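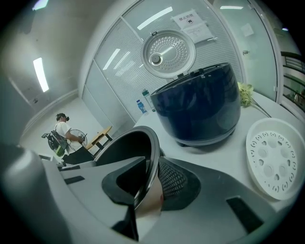 How often should the inner lid plate of a rice cooker be washed?

After every use, with warm water and dish soap, and dried before it goes back in.

Countertop cooker, lid open

The gallery covers the parts of a household rice cooker that collect starch. Kiri Pryor keeps these notes for the Kiten kitchen pages and updates them when a part or a method changes.

Lid up, dark rounded body, white steamer tray flat on the counter beside it. The silver plate under the lid has small holes in concentric rings and a round grey knob in the center.

Notes on the parts

Inner plate – starch film builds up in the holes first. Soak for 5 minutes, then brush from both sides. A soft bottle brush fits most hole sizes.

Steamer tray – rinse right after steaming fish or dumplings. Slots near a raised rim hold grease longer than round openings do. Dry it upright.

Hinge area – wipe with a damp cloth wrapped around a chopstick. Do not pour water into it.

Outer body – unplug first, then use a damp cloth only. Glossy finishes show scratches from the rough side of a sponge.

Storage – leave the lid open until the inside is dry. A closed lid on a damp pot will smell by the next day.

Recent galleries

Fankhauser bread bin, hinge repair
Cullach kettle, descaling
Prikier knife block, cleaning the slots
Pantry shelf, 327 jars relabeled
Dish rack, drip tray and feet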